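Chores at Pallia: Where the Machines Are in May

Text and picture by Tayla Tipoki

Clustus makes software for two-armed table robots, and for the past year it has tested them on jobs that come up in any house or shop. The work is done on the second floor of the Pallia building. I went in May to find out which jobs a machine can do today and which ones still need a person.

The team keeps a list of 155 chores. Folding a hand towel is on it, and so is sorting screws, wiping a counter, loading a dish rack and changing the price cards on a shelf. A chore is marked as passed when the arms complete it 7 times in a row with no help. Most of the list has not been passed. Towels are close. Anything with a zipper is a long way off.

Wiping gets more hours than any other kind of work. A person pushes harder on a stubborn mark and lets up near an edge, and does both without thinking. The arms have to be taught each of those things. The whiteboard is used for practice because marker shows plainly whether a pass with the eraser was good or bad. The log for whiteboard work stood at 1477 attempts when I visited. 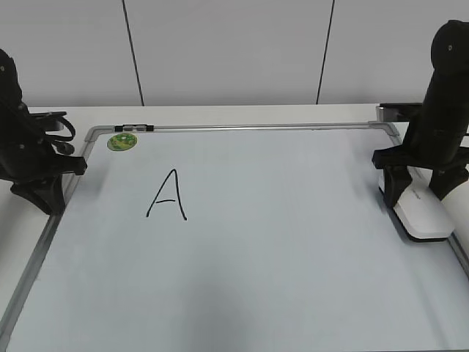
Two black arms at the whiteboard, with a capital A in black marker and an eraser-like block under the right-hand gripper.

The letters are kept simple for now. One thin letter can be cleared with a few strokes if the eraser stays flat. A full board of writing is harder, and the usual failure is a tilted eraser that leaves a gray smear. When that happens the attempt counts as a miss, even if most of the ink is gone.

Speed is the other problem. The fastest clean wipe of a full board in the log took 234 seconds. I could do the same board in well under a minute, and I would also put the cap back on the marker. Caps are a separate chore on the list and have not been passed.

A shop owner I know asked me whether she should wait for one of these before hiring for the closing shift. I told her no. Closing up means wiping, lifting, sorting and noticing that the milk has been left out, all in one room that changes every night. The arms at Pallia are good for one job at a time, on a table, with the tools set out beforehand.

Zuter, which supplies shelving to small grocers, has asked for a trial of the price card job later this year. Khoo, a laundry service, is waiting on towels.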